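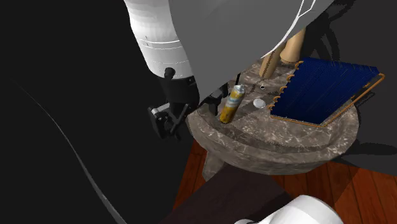 The practice cell in simulation: arm, gripper, yellow can and the marble table.

Visits > Robotics > Rukodham open day

I finally made it to the Rukodham open day on 12 Aug 2020, and I spent nearly all of it at one stop. Plamedo runs a single pick-and-place cell there, and before anything gets changed on the real arm they try it on a simulated one first. Fine by me, I could have watched that screen until closing!

The table is round and marble, with veins all over it (fancier than anything in my house), and the black gripper hangs down from a fat white arm link. They leave the can tilted on purpose, because a can standing up straight is too easy. There's a big blue notebook sort of thing with copper rings on the table too, and the arm has to learn to stay clear of it.

What I liked best was the upkeep talk. The gripper on the real machine gets wiped down every 8 hours of running, and the finger screws are checked with a little torque driver. They keep 2 spare fingers in a drawer, already fitted with pads. If the grip starts drifting, they redo the zero position, which takes 39 minutes when it goes well and a whole afternoon when it doesn't. The last bad one was in April – a worn linkage pin, and they went through 6 calibrations before anybody thought to pull it out and look.

I asked if the Risetero software caught it. Nope, somebody heard a click.

Parking is behind the Võ building, and go early, the lot is tiny.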